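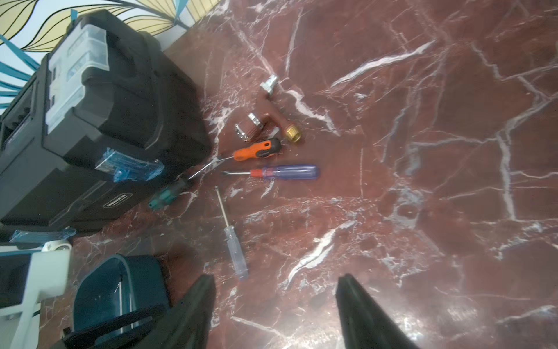 Week 3: Gathering examples

Reading for this week: the Kadetti collection guide, up to the part where it starts repeating itself.

So far we have treated the training set as something that arrives in a folder. This week you make one, and you will be less rude about other people's afterward.

What counts as an example

For the Mokau tidy-up task, one example is one complete attempt: gripper starts open, picks up one tool or fitting, puts it down where it belongs, opens again. Save the wrist camera video, the joint positions and the gripper width together. Video with no joint positions is a home movie.

The learner copies what you did. It has no access to what you meant. If you hover over a screwdriver for a while wondering about lunch, you have taught it to hover over screwdrivers.

Variety, and the lack of it

Last year's class recorded 591 attempts and was very proud of them. Then we looked at the starting layouts and found 22. The trained policy was superb at those and reached confidently for bare floor in any other. Move things between attempts. Turn handles to face the wrong way. Let one screwdriver lie across another, since people's floors look like that. Put small fittings close together, so that choosing one means not shoving its neighbor.

Surfaces matter too. Polished stone with bold veins is a nuisance: a vein can pass for an edge, and a shiny floor puts its color onto shiny metal. Clear plastic handles and clear packaging are worse. Collect on such floors anyway. A plain gray mat gives lovely results on plain gray mats.

Failures

Keep them, and label them. A dropped fitting followed by a clean second grasp is worth having, and goes in as "recovered." A dropped fitting followed by you picking it up by hand goes in as "failed," however quick you were.

Do not trim the start of a recording to make yourself look decisive. Dafis flags trimmed files, and it is not tactful.

Labels

Write what a person would say: "pick up the brass fitting." If there are two silver ones, say which. "Get the thing" has been submitted before, and received the mark you would expect.

For the lab

Work in groups of 3. One drives, one resets the floor, one writes labels; swap after each batch. Upload to the Bunarstead drive before you leave, with your layout notes in the same folder.

Bring to the next session: 2 recordings you would be happy to train on, and the one you were hoping to delete.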